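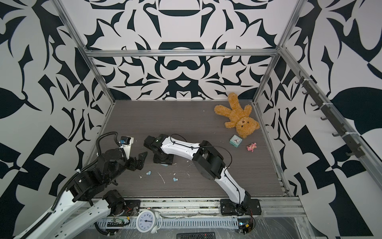 Un poste à deux bras se budgète d'abord sans les bras. Le devis que Burico nous a envoyé mettait le prix des robots en gras et le reste sur une ligne, « accessoires ». Méfiance. Comptez vous-même ce qui entoure les machines : le châssis en profilés d'aluminium, les panneaux imprimés sur les parois, la goulotte à câbles, les petites cartes électroniques posées sur le bord avant. Chez nous, ce reste a coûté 2 959 euros, et le vendeur n'en avait chiffré que 332.

Étape 1 : demandez un prix par ligne. Si Kleinschmidt refuse de séparer la pince de son support, passez au suivant.

Étape 2 : comptez les heures de montage. La brochure Restik promet une mise en service « immédiate » – je demande à voir. Nous en étions à 47 heures avant le premier essai utile.

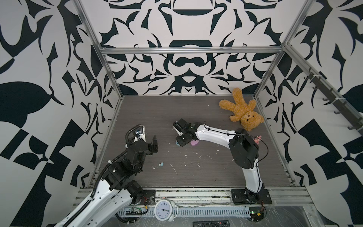
Pollgate, août

Étape 3 : prévoyez les objets à manipuler et le nettoyage. Un ours en peluche ne coûte presque rien, mais les miettes blanches sur le plateau, il faut bien que quelqu'un les ramasse, et ce temps-là ne figure sur aucun devis. J'ai inscrit 246 euros par trimestre.

Étape 4 : gardez la garantie étendue pour la fin de la négociation. À plein tarif, je ne la prendrais pas.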